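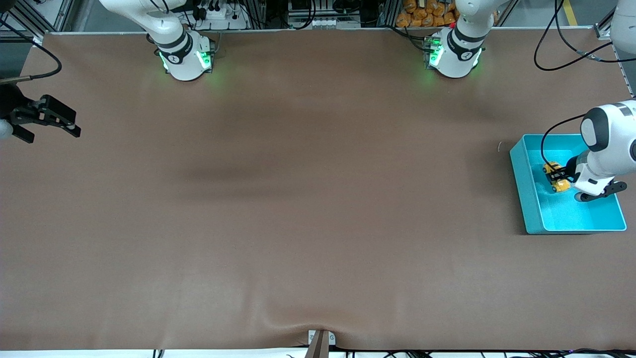 Main table, brown mat, Tuesday.

Glue trials for the Dollside job, day 4. Hide glue again, as the client wants everything reversible and I was foolish enough to agree in writing.

Tolano batch: soaked overnight, warmed to 60 on the little hotplate, went stringy by lunch. Shear strength fine on the pine offcuts, miserable on the pear. Of 40 joints, 9 let go when I so much as picked them up. The pear ones let go when I looked at them.

Bostero batch: smells like a farmyard with ambitions. Grabs quickly, forgives nothing. I had a chair rail on back to front and it was there for good, reversible or no. Steam got it off eventually, plus a fair bit of the finish.

Humidity in the store read 93 this morning. Either the meter is broken or we are keeping veneer in a pond. Moved the good sheets upstairs.

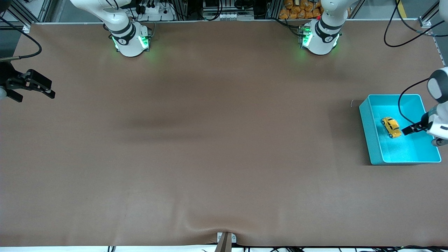 Yalçınkaya wrote back on the pear problem: you are sizing it too thin, give it one weak coat, leave it till it feels like nothing is there, then glue as normal, and please stop sanding to 400 first, you are polishing the thing shut.

I have been sanding to 400 first. Went back to 120 and sized one set. Will cramp them after tea and leave them overnight, unlooked at.

To do: new brush (the old one now has three hairs and a grudge), order more pear, check the meter against the one in the office.

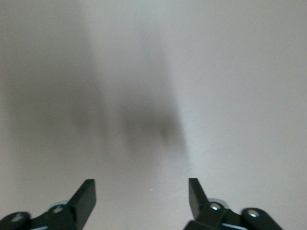 Pale surface, close to, with shadow.

Sized set goes in the press at 5. Label them this time.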